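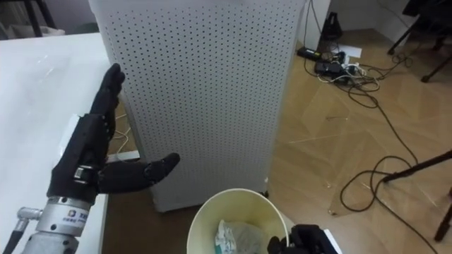 Relabeling the hand channel, part two

Last time I wrote up the lag problem in our bimanual teleop data and promised numbers. The retraining finished on Tuesday, so this post has them.

Recap for people who skipped part one. We train a single policy on two arms and two five-fingered hands. The observation is one head camera plus joint positions; the action is a chunk of target joint positions for everything at once. The arm targets are well behaved. The hand targets are not. Operators close the glove well past the point where the robot fingers have stalled against an object, and they open it early when they intend to let go. The recorded command and the measured finger position can disagree for a long stretch of an episode, and the policy is asked to imitate the command.

There are two standard choices. Train on commanded positions, and the policy learns to squeeze, but it also learns every operator's personal habit of anticipating. Train on measured positions, and the timing is clean, but the grip force is gone, as the target never goes past the surface of the object. Thin plastic then slides out of the fingers on the lift.

What I did instead is a relabel. For each finger joint, use the measured position, shifted earlier by the actuator delay, whenever the joint is moving. When the joint has stalled and the command is still ahead of it, switch to the command, clipped to a fixed overshoot. The switch is blended over a few control steps to avoid a jump in the target. The whole thing runs offline over the logs, and no new data is collected.

The delay has to be estimated per joint. I cross-correlate command and measurement on free-space segments only, meaning segments where the hand is open or posing and touching nothing. The thumb has a longer delay than the four fingers on our left hand and I had been using one number for both. Prasert Somboon caught this by plotting the residuals per joint, which I should have done in the first place. His plotting scripts are in the Drirov repo under the tools directory.

Data: 3,366 episodes before filtering. 2,970 survived. The ones removed had either dropped camera timestamps or no usable free-space segment to estimate the delay from. The filter is applied identically to both training runs, so the comparison below is on the same episodes with the same seed, the same step count and the same chunk length. Only the hand labels differ.

Evaluation was 40-odd trials per policy in the plan and fewer in practice. I ended up with 37 trials each on the bag task: reach into a bin, pinch a crumpled plastic bag, lift it clear of the rim. A trial is a success if the bag clears the rim and stays in the hand until the arm stops. The bag is re-crumpled by hand between trials, and the two policies are interleaved so that neither gets all the easy configurations.

Relabeled hand targets: 29 of 37.
Commanded hand targets: 18 of 37.

I did not run the measured-only variant to completion. It lost the bag on nearly every lift in the first session and I stopped it. Treat that as an anecdote.

The difference is mostly in the pinch. The command-trained policy tends to close before the fingertips have reached the plastic, and once the hand is shut it rarely reopens to try again. The relabeled policy closes later. Its remaining failures are more varied: thumb catching on the rim, pinching a single fold that tears loose, and a couple where it hovered until the time limit.

Caveats, in the order I worry about them. One task. One bin. Svyatoslav Holovko reset most of the trials and knew which policy was running, and so did I. The overshoot clip was tuned on this same task, with a softer value failing to hold the bag and a harder one stalling the thumb motor long enough to trip its current limit. I would expect a rigid object to want a different clip, and I have not checked. The stall detector is a velocity threshold and it misfires on very slow motions, such as the end of a careful approach — there the label flips to the command for a few steps and then back. It shows up as a small twitch in playback.

The next run uses the Ernuren logs, which have fingertip current, so the stall test can look at load directly. If that removes the twitch I will drop the velocity threshold altogether. Relabel script is pushed, config name is erodis_hand_v2. The delay table in it is for our hands only, so re-estimate before using it on yours.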